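# Setting up a matchday snack bar at a small football club

These notes cover a ground like ours at Tully, where a home game in February draws more than 174 people and most of them want something at half-time.

1. Ask the league whether your ground grading limits where you can sell food.
2. Register with the council well before the first game.
3. Put 30 pounds of change in the float, mostly coins.
4. Price everything in round figures.
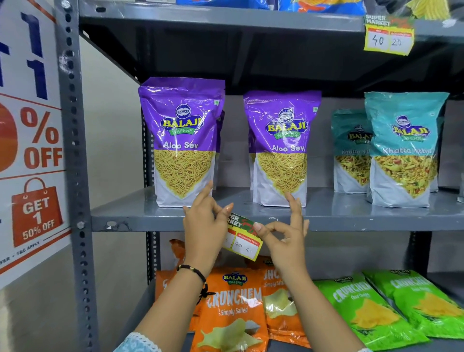
*A small price tag held at the shelf by the Aloo Sev.*

Open the hatch when the turnstile opens and keep two people on until the second half is under way. We log sales in Praltico, but a notebook does the job.
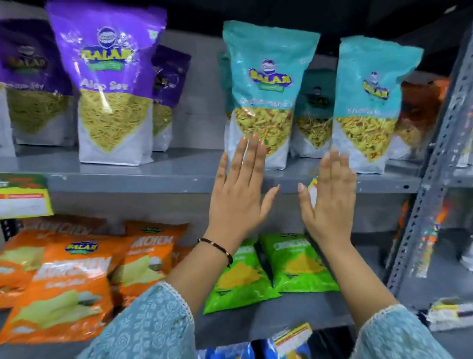
Half-time lasts fifteen minutes, so have the teas poured before the whistle. Crisps and snacks can be set out earlier. Keep each kind together, as with the purple bags and the teal ones on that upper shelf, and servers will find them quickly. Refill at 3 pm, once the queue has gone in to watch kick-off.

Cash up before the bar gets busy and write the total in the book.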